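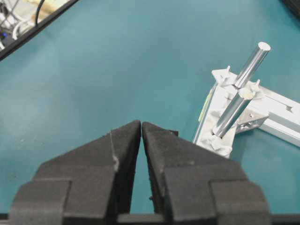

1. Enquadramento

Este relatório dá conta do trabalho feito na bancada de cablagem até outubro de 2023, no âmbito do apoio da Kesora ao projeto Plellow. Segue a estrutura pedida no contrato: estado da bancada, cabos, despesas e próximos passos. O relatório anterior, de fevereiro, tratava apenas do desenho e das encomendas.

2. Estado da bancada

A superfície de trabalho e os painéis ficaram na mesma cor, um azul-esverdeado mate. A escolha foi discutida com a Gutwood, que forneceu os painéis, e manteve-se apesar do prazo de entrega mais longo. A estrutura é de perfil de alumínio ranhurado, com esquadros metálicos nos cantos. Os suportes quadrados brancos para abraçadeiras foram aplicados por baixo dos perfis, para que os cabos de rede corram junto à estrutura e não atravessem a zona de trabalho.
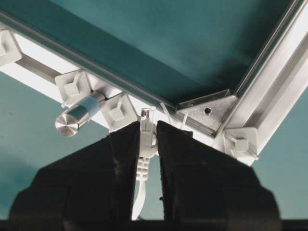 A montagem ocupou 15 dias úteis, mais do que o previsto. O atraso veio sobretudo dos esquadros: a primeira remessa da Huttunen trazia furos desalinhados e teve de ser devolvida. A segunda chegou em condições e não houve custo adicional para o projeto, só tempo. Os perfis foram entretanto reapertados e a bancada está nivelada.

Falta rever a fixação dos suportes. São autocolantes e, em testes de carga com cabos mais grossos, dois soltaram-se. Estamos a comparar a cola atual com uma versão aparafusada, mais lenta de aplicar.
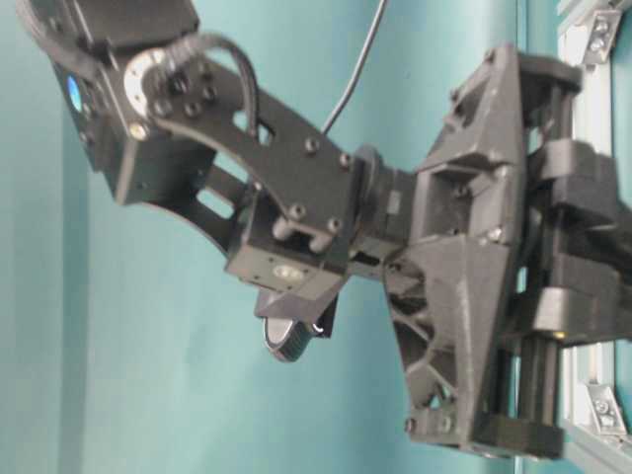 3. Cabos e conectores

Optámos por cabos de rede brancos. O encaminhamento ficou definido em duas versões, uma pela calha superior e outra pela lateral, e o procedimento escrito da primeira está concluído. O da segunda está em revisão - faltam as indicações sobre o raio de curvatura.

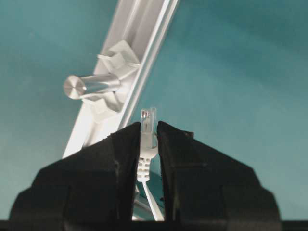 Os critérios de aceitação dos cabos foram revistos em conjunto com a equipa técnica da Kesora. Cada cabo é inspecionado antes de ir para a bancada e os rejeitados ficam numa caixa à parte. A inspeção visual incide na ficha RJ45, cuja cabeça de plástico transparente deixa ver os contactos no interior, e na manga branca com nervuras que protege a saída do cabo. Os cabos com a manga rachada ou recuada são rejeitados. O teste de continuidade faz-se depois, com o aparelho já existente na oficina.

4. Despesas

A execução está dentro do orçamento aprovado. A rubrica de perfis e ferragens está fechada. Na de consumíveis restam mais de 5% da verba, que propomos transferir para a compra dos suportes aparafusados.

5. Próximos passos

- Decidir o tipo de fixação dos suportes.
- Fechar o procedimento do encaminhamento lateral.
- Enviar à Kesora a lista final de material, com as referências da Gutwood e da Huttunen.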